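Ellwood Community Help – Storage and Records

Question 2385: Storing a parish newsletter archive in an unheated room

Submitted by Mbali Dlamini

Our historical society has been given a run of local newsletters, together with two bound account books and some loose correspondence. The only space available to us is an unheated ground-floor room in the Endora building. Cardboard cartons kept there previously softened at the base by July. We are considering plastic totes in place of cartons. Are these acceptable for paper, and how should the newsletters be arranged inside them? Our budget does not extend to archival cabinets. 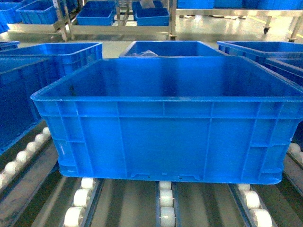
A further point concerns labeling. The previous custodian wrote directly on the cartons, and several of the inscriptions can no longer be read. We would prefer a system that a new member could follow without instruction.

2 answers

Answer from Oleksandra Pavliuk

Plastic totes may be used as outer containers, provided that the paper is first placed in acid-free folders or boxes. Paper should not rest directly against the plastic. Before any material is packed, the totes should be washed with mild soap, rinsed and left open until fully dry.

Newsletters should be laid flat, in date order, with no more than 12 issues to a folder. Remove rubber bands and metal clips. Bound volumes should lie flat at the bottom, with nothing heavier above them. Do not seal the lids with tape – a closed container will hold whatever moisture was in the paper when it was packed.
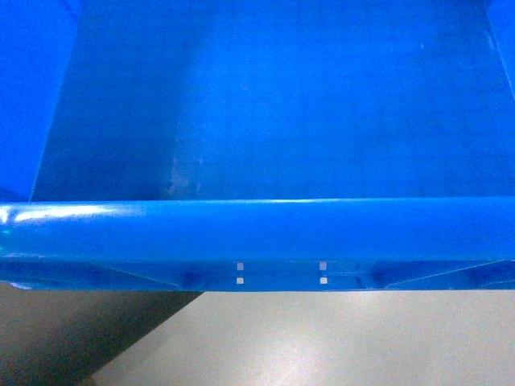

Example: Volume 7, page 12

The reference above follows the form used in the Flumgate finding list and may suit your purposes. Each folder receives a volume number and a page number, written in soft pencil on the upper right corner. The same reference is entered in a ledger kept in a different room. A tote is then known only by a number on a tied card, and its contents can be changed without relabeling.

Totes should stand on shelving at least four inches above the floor and away from outside walls. A simple humidity gauge should be read monthly and the figure written down.
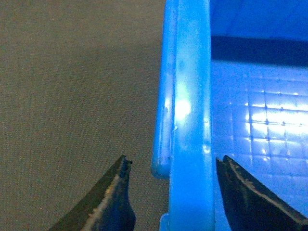
Blue plastic bin, side rib and outer lip.

Answer from Grullex

We put ours in totes in 2000 and have had no trouble. Silica gel packets help if you remember to change them. I would scan the correspondence first, as the originals are then handled less. I cannot speak to the account books.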